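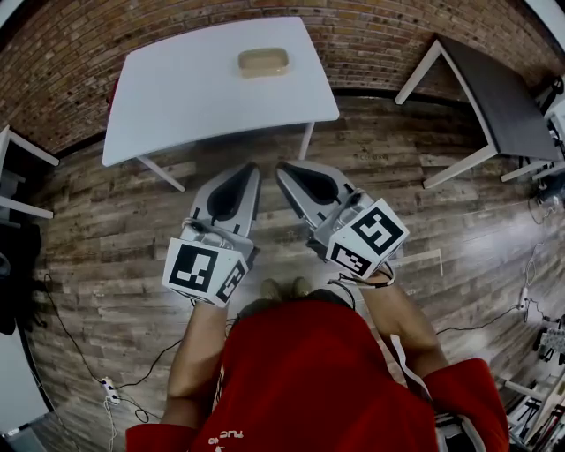

*1. White table, rounded corners, seen from the standing position.*

## Tables and work surfaces, Hitden

This page collects notes on the furniture used for tabletop work at the Hitden rooms. It is kept by Nicanor Bravo and was last revised on February 22, 2020. Numbers in the captions follow the room register. Older sheets, including those for the Gallardo annexe, are held on paper and can be asked for at the desk.

**Table, general.** The pattern is rectangular with rounded corners and a white top. Rounded corners are preferred wherever people work standing and move from one side to the other during a task. Square-cornered tables were withdrawn in July and went to Protbridge.

**Standing position.** Feet together or slightly apart, facing the long edge, with enough floor left in front of the shoes to step in. Forearms should reach forward without the shoulders lifting. Anyone who has to lean from the waist is too far back and should move up before starting.

**Surface.** White shows crumbs, pen marks and dust well, and small dark items are easy to find on it. Clear or white items are harder to see, so a plain coloured mat is kept on the shelf for those. Wipe with a damp cloth and dry at once. No scouring pads.

**Load.** The limit marked in the register is 30 kg, spread evenly. Heavy boxes go on the floor – never on a corner.

**Clothing and straps.** Short sleeves are easiest for this work. Bags may be worn, but loose straps should be kept clear of the table edge. Cables need enough slack at the wrist for a full reach.

**Spacing.** Leave 2000 mm between one table and the next where two people will be working back to back. Aurelio Sepúlveda measured the rooms for the current layout, and his plan is filed as sheet 143. The Mistska room is narrower and takes a single row.

Corrections to the register entries go to Nicanor Bravo in writing, with the sheet number.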